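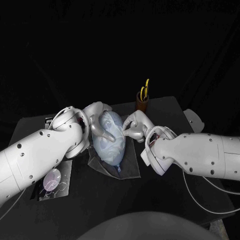 **Bag, cloth or paper: how do you keep a loaf good past day two?**

**crumbwise**
December 13, 2024

OK bread people, I need your opinions, and I know you have them. I finally got my hands on the big Urbańczyk rye from the Saturday market in Tusthorpe (the dark one with caraway, dense as a brick, smells incredible) and it's far more bread than two people can eat in a weekend. I love it so much I don't want to waste a slice!

So far I've tried:

- paper bag on the counter: crust stayed great, inside dried out by Monday
- plastic bag, tied: inside stayed soft, crust went to rubber
- wrapped in a kitchen towel: somewhere between the two, and crumbs in everything

What do you all do? Is there some magic combination I'm missing?

---

**hearth_and_hound**

Plastic bag, but let the loaf cool all the way down first! I mean completely, like overnight for a heavy rye. If there's any warmth left in the middle you get fog on the inside of the bag and then you get mold, and with caraway rye you won't smell it until it's too late.

I leave a good amount of air in mine. A tight bag presses right on the crust and makes it sweat faster. Big puffy bag, twist, clip, done.

---

**Marlowe77**

> I leave a good amount of air in mine

See, I was taught the exact opposite, squeeze every bit of air out. My mother did it with such force the loaf came out with fingerprints.

---

**hearth_and_hound**

For the freezer, yes, squeeze away. Air in the freezer means ice crystals and dry patches. On the counter I really don't think it hurts anything over a few days. Try both with halves of the same loaf and report back, I'd love to be proven wrong.

---

**uparedes**

Uriel Paredes here, I bake the country loaves at Mirton (hi, some of you know me from the sourdough thread). Couple of things, because this is my favorite subject on earth.

Staling and drying out are different problems. The starch in the crumb firms up as it sits, and that happens even in a perfectly sealed bag. So a bag keeps the water in, which is great, but it can't stop the firming. What does undo it is heat. Ten minutes in a hot oven and a three-day-old loaf is a wonderful thing again, for an hour or so. Eat it fast!

And please keep bread out of the fridge. The firming goes quickest at fridge temperature. Counter or freezer, nothing in between.

For a rye like that one I'd do:

1. Leave it cut side down on a board the first day, no wrapping at all.
2. Second day, towel around it, then a loose plastic bag over the towel.
3. Anything you won't finish by day four, slice and freeze.

The towel catches the moisture before it can settle on the crust. Change it if it feels damp.

---

**crumbwise**

Towel INSIDE the bag! I had the two of them as separate teams this whole time. Trying it tonight.

---

**no_knead_to_worry**

Gently disagreeing with Uriel on the fridge. I live somewhere hot and sticky and bread on my counter grows fur in 47 hours, I swear it's on a timer. In summer I'll take slightly firm toast bread from the fridge over a green loaf every time. I toast everything anyway, and once it's toasted I can't tell.

---

**uparedes**

Fair! If it's going in the toaster, the firming gets reversed anyway, and mold is worse than firm. I'd still pick the freezer over the fridge, but I bake in a cool stone building and have no idea what your kitchen is going through.

---

**Marlowe77**

Does anybody still use a bread box? I picked up an enamel Skudow one at a yard sale, cream with a green lid, and I'm completely smitten. It has tiny vent holes in the back. Two days in there and the crust still crackles a bit. Day three it's croutons.

---

**hearth_and_hound**

Oh those are lovely. A box works best when it's nearly full, so the bread makes its own little climate in there. One small roll in a big box dries out like it's on a windowsill. Mine also has a half potato in it, which I was told keeps the air moist. No clue whether it does anything. I just like having it in there.

---

**no_knead_to_worry**

The potato is going to be the thing that grows fur.

---

**hearth_and_hound**

I change the potato!!

---

**plaintoastfan**

Paper or nothing. I'm sorry, but a soft crust is a ruined loaf, and I'd sooner eat dry bread with a great crust than wet bread in a rubber jacket. A dry crumb you can fix with butter or soup.

---

**crumbwise**

> A dry crumb you can fix with butter or soup

I respect this deeply even though I'm on the other team now. For baguettes I'm totally with you, a baguette in plastic is a sad thing. Rye has hardly any crust to lose, and what I want is that chewy, slightly sticky middle.

---

**uparedes**

That's a good way to split it. Thin crisp crust, paper, eat it the same day. Thick chewy loaf, towel and bag. Soft sandwich bread or anything with milk and butter in it, straight into plastic once it's cool, there's no crackle there to protect.

Also, @plaintoastfan, try running the whole stale loaf under the tap for a second and then into the oven. It sounds like a crime. The crust comes back glassy and the inside steams itself soft. Uncut loaves only, or cut side up out of the water.

---

**plaintoastfan**

Under the TAP

---

**plaintoastfan**

OK, did it with the end of Wednesday's batard. I'm a little annoyed at how good that was. Still not using plastic.

---

**Marlowe77**

Ha! What temperature, and how long? I have half a loaf in the Skudow that's ready for the treatment.

---

**plaintoastfan**

400 for eight minutes, straight on the rack. Mine was small. I'd give half a big loaf twelve and knock on it.

---

**crumbwise**

Update from the rye household. Towel plus loose bag, three nights. Middle is still chewy, crust is firm enough that the knife makes a noise. I changed the towel once. Slices from the back half went into the freezer with parchment between them so I can pull out two at a time.

I'm getting another one on Saturday, and this time I'm asking them to hold the sunflower seed one for me too. Does anything change for seeded loaves? The seeds on top go a bit stale-tasting on me before the bread does.

---

**hearth_and_hound**

Freeze that one sooner, same day if you can. And toast the slices straight from frozen, the seeds perk right up!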